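OK so the Lillmont town council met last night and I have been buzzing about it ever since -- thread for anyone who couldn't make it (or fell asleep during the drainage item, no judgment)

The big one first. The Pradside bus money PASSED. After two budget rounds where it got pushed to "next cycle" it finally went through, 6 votes to 2. The evening route comes back in January!!

If you don't live out in Pradside this may sound small. It is so not small. Right now if your shift ends after seven you walk home along Moen Road, which has no sidewalk past the gas station, or you pay for a ride.

The petition had 1,560 names on it when it was handed in. The clerk's office checked them against the voter roll and 1,053 were confirmed as registered in town, well over what you need to force an item onto the agenda. Lots of the others are people who work here and live elsewhere, and I'm glad they signed too

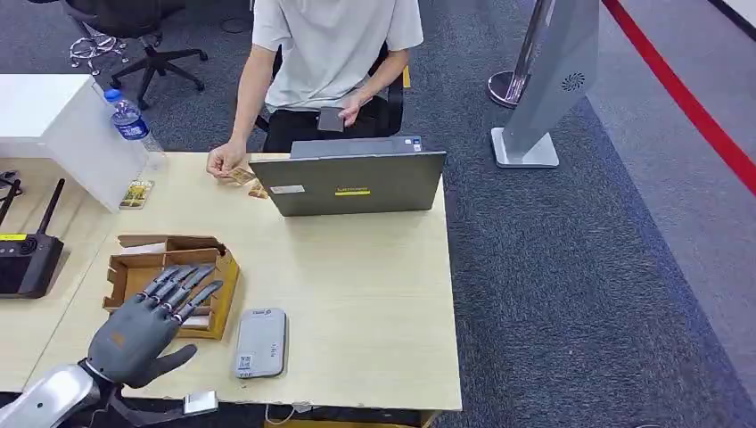
Issue 6

Hedvig Hägglund spoke for the full three minutes and I wish you'd all heard it. She read out the old timetable. Just the stops and the times, right down to the last bus, and then she sat down. The room went so quiet.

Then Eskil Sjögren, who voted against this in the spring, asked a really good question about what happens if the state grant comes in late. The finance director said the reserve can carry the route until summer. And he switched his vote! Right there! I've been going to these meetings for years and I can't remember the last time I saw a council member change their mind in public

I want to be fair to the two no votes. Their point was that the town signed the Drendidex contract for the new permit system without knowing the yearly cost, and they don't want to do that again with buses. I think the bus numbers are a lot clearer than the permit ones ever were, but it's a real worry and they made it politely

Speaking of Drendidex -- that got moved to the next meeting. The council wants the full maintenance costs in writing before they pay for the second part. Good!! Ask for things in writing!!

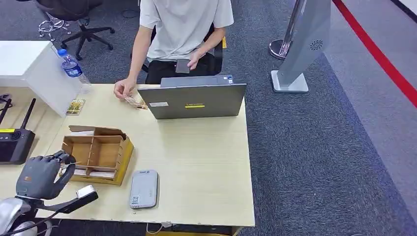
Phone and cash at the desk, laptop open.

Other stuff, quickly: the library keeps its Sunday hours (yay), the dog park fence is going out to bid again, and the drainage study for Moen Road got approved with hardly any talk even though it took forty minutes to present

A couple of you asked if the sidewalk is part of the bus vote. It isn't, sadly. It's a separate item under road works and hasn't got a date yet. But the drainage study has to be done before they can pour anything, so last night helped with that as well

The minutes should be up on the town site once they're approved. The draft agenda for the next meeting is dated 10/07/2019 and public comment is near the top this time, so you can speak and still get home for dinner

You sign up at the door. Three minutes each, and the clerk is very nice if you run over by a sentence or so. Write it down first if you get nervous -- I still do, and my hands still shake, and it's fine

If you signed, or drove people over, or stood outside the grocery store with a clipboard in the rain: thank you thank you thank you. Replies are open, ask me anything about the route and I'll go dig through my notes

Edit to add, since it came up: yes, the evening bus stops at the clinic. Both directions!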